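The Small Saucepan, Reconsidered

Lids, handles and the pan that gets used most

The small saucepan is the least discussed piece in a cookware set and often the first to wear out. It heats milk, holds leftover sauce, boils two eggs and melts butter. In households with children it also gets borrowed for play, usually along with whatever plate is closest to hand.

A pan of this type has four parts that matter: the body, the interior surface, the handle and the lid. Retail listings concentrate on the first two. Daily use tends to expose problems in the last two.

Body depth governs how the pan behaves on the burner. A deep, narrow body limits evaporation and splashing, which suits milk and soup. A shallow one reduces a sauce faster and is easier to stir to the corners. For a household that owns one small pan, depth is the more useful choice. Capacity should be checked with water to the working level, an inch below the rim, and not to the brim as many makers state it.

Dark interiors hide staining and make it harder to judge the color of browning butter. Pale interiors do the reverse. Neither has a bearing on how evenly the pan heats, which depends on the base.

Handle length is a compromise. A long handle keeps the hand away from the burner and gives better control when pouring, but it adds weight on one side. An empty pan with a thin base and a long handle may tip on a small burner grate. The test is simple: set the empty pan on the smallest grate in the kitchen and let go. The Kesel small saucepan passes. The Tradis, which has a heavier grip, rocks slightly until there is water in it.

The joint between handle and body deserves a close look. A metal collar keeps the grip material clear of the hottest part of the wall, but food collects at its edge. Where the collar is held by a single screw, the screw will loosen with heat cycling and should be checked every few months. A hanging hole at the end of the handle costs nothing and frees up a shelf.
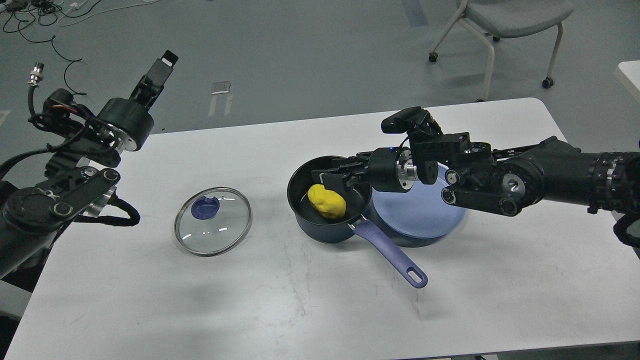 Glass lids have one practical advantage, which is that the contents can be checked without releasing steam. Against that, they are heavier than thin metal lids and need a place to rest. Laid flat on a table, a hot lid sheds condensation in a ring. A folded towel or a spare plate solves this.

The metal rim protects the edge of the glass, where chips start. Water gets trapped between the two, and a lid put away damp will drip in the cupboard. Stand it on edge for 15 minutes before storing it. Knobs are usually fixed with a screw through the center of the glass. Tighten by hand until snug and stop there.

Color has returned to this part of the market. Barasa now sells bodies, knobs and plates in separate shades, and Prarnent offers replacement knobs under part number 2994. Mixed colors have a side benefit in a shared kitchen, in that a lid can be matched to its pan at a glance.

Play dough is a separate matter. It is salty, and salt left on bare metal can cause pitting. It also dries hard against the wall of a pan. If a cooking pan has been used for it, lift out the bulk by hand, leave the residue to dry, then loosen it with a plastic scraper before washing. Hot water applied first turns the residue to paste. Plates clean up the same way. Lids are easier, apart from the groove under the rim, where an old soft toothbrush works well.

A better arrangement is to retire one pan to the toy shelf for good. Worn coatings and loose handles are the usual reasons for replacement; a pan with a loose handle should have it fixed or removed before a child gets it. Check the lid too, and keep back any glass with a chipped edge.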